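Game Design Studio II
Handout 4: Saving, Porting, and the Player's Time

Read this before lab. It picks up where the talk on control schemes left off, and you'll want your own build open while you go through it.

Where we stopped

Last time we took apart the opening level of Flollorside and found that most of the complaints in the playtest notes came from one thing: the jump button was fine with a controller and awful on a touchscreen. Hường Khổng made a great point during the discussion, that the level had been tuned to the device first and to the player second. Hold on to that thought, it comes back today in a big way.

Today is about save systems! I know, they sound like plumbing. I love them, and I hope that by the end of the hour a few of you will too.

Three families of saves

Fixed save points. The player reaches a spot and the game records progress there. The gaps between spots become part of the difficulty. Ivside uses 7 of them across its whole second chapter, and you can feel every stretch in your shoulders.

Checkpoints. The game saves for you when you cross a line. Easy on the player, harder on you, since you have to decide what happens if someone crosses the line with one hit of health left and no arrows.

Save anywhere. The player is in charge. Puzzle games do really well with this. Action games can too, but you must store far more: enemy positions, timers, doors half open, the state of the random number generator.
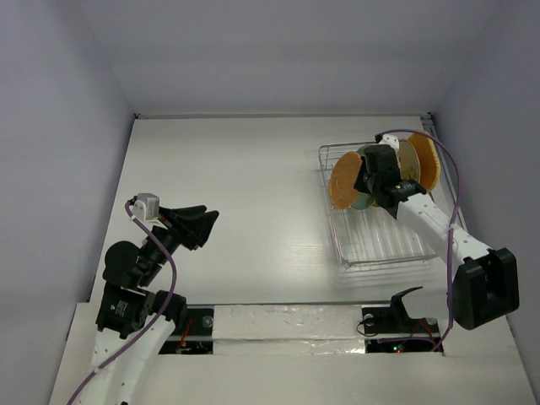

Plenty of games mix these. Mạch has checkpoints in combat areas and save anywhere in the village, and the switch between them is marked only by a change in the music. Play the bridge section if you can and listen for it — it's lovely work.

What goes in the file

Here is the table of contents from the sample save we'll open in lab. It was made with Wement, the little engine we use in this course.

Header: version number, slot name, play time
Player: position, health, inventory
World: flags, doors, defeated enemies
Settings: volume, language, button layout

The sample is 3623 bytes. Take out the world flags and it drops to 1355. That is a huge share for one section, and it tells you where to look first if your saves get slow on older phones.

Please notice that Settings is in there. Should it be? Think about a player who moves from a console to a phone and brings the file along. Their button layout comes too, and now it makes no sense. We're back at Hường's point.

Lab steps

1. Open the sample save and find the version number. Change it to 2 and load the game. Write down exactly what the error says.

2. Move Settings into its own file. Test it by deleting the main save and starting over. Your volume should stay where you left it. 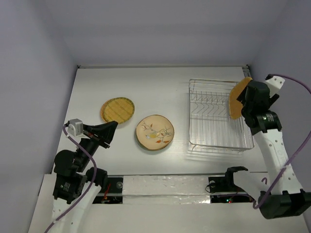
3. Add one checkpoint to your own level. Put it somewhere you think is too generous, then have a classmate play through it.

4. Write a paragraph on what your classmate did right after the checkpoint. Did they try something risky? Did they slow down?

For next time

Bring your level with the checkpoint in place and your notes from step 4. We'll start on difficulty curves, and those notes are going to be the raw material.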